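Course handout, Household Textiles and Storage, unit 4: Caps and soft hats
Instructor: Hala Nassar. Exercise sheets by Suha Daher.

## 1. Sorting a mixed pile

Caps tend to get stored with whatever else was on the shelf that day. Before you look at any cap closely, separate it from the rest of the pile. Tools come out first. Pliers and wrenches can mark a brim or leave grease on the fabric, and they go back to the tool drawer, never into the cap bin.

Next, separate the caps by color. Lift each one by the crown or the back strap. Pulling on the brim bends it out of shape over time.
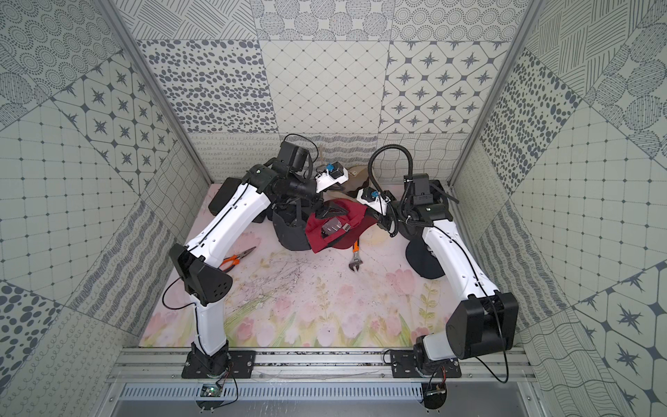
*Fig. 1. Caps and orange-handled tools in one heap, before sorting.*

Write down the color of each cap on your sheet as you take it out. Small loose items go in the tray marked "other."

## 2. The work surface

Wipe the table and let it dry before laying out fabric. Light-colored caps pick up dirt quickly, so do those first. If your surface has a printed pattern, put a plain towel over it when you check for stains. Faint spots are hard to see against a busy background.

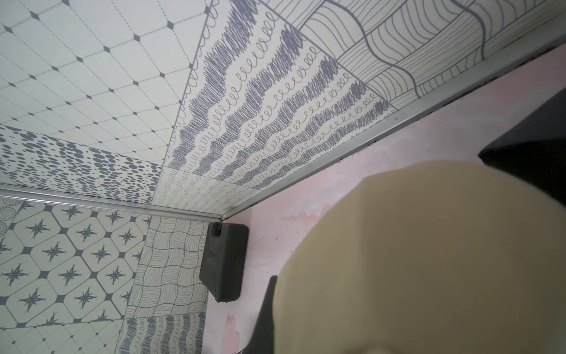
Keep one side of the table for caps you have checked and the other for caps still waiting. Groups of 3 should agree on the sides before they start. Last term two groups mixed them up and had to begin again.

## 3. Checking the back strap

Many fabric caps close with a strap and a metal slide buckle. Check these points:

- Does the strap lie flat through the buckle?
- Is the metal bar straight?
- Are there loose threads or cords near the buckle?
- Is the stitching firm where the strap meets the cap?

Hold the cap up by the strap and let the crown hang. Creases and twists show up well this way.
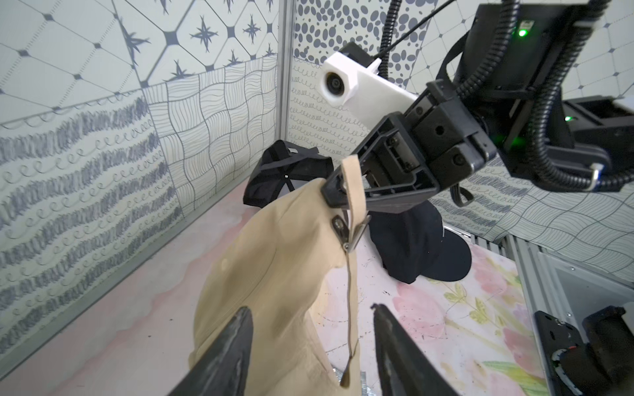
A folded crown should be opened by hand and shaped over a bowl or a rolled towel. Do not iron it. Leave it for 2 hours, then look at the center seam again. If the seam still pulls to one side, note "reshape" on the sheet.

## For next time

Read section 5 of the course pack, on brims. Bring one cap of your own and a soft brush. Completed sheets go to Suha before class.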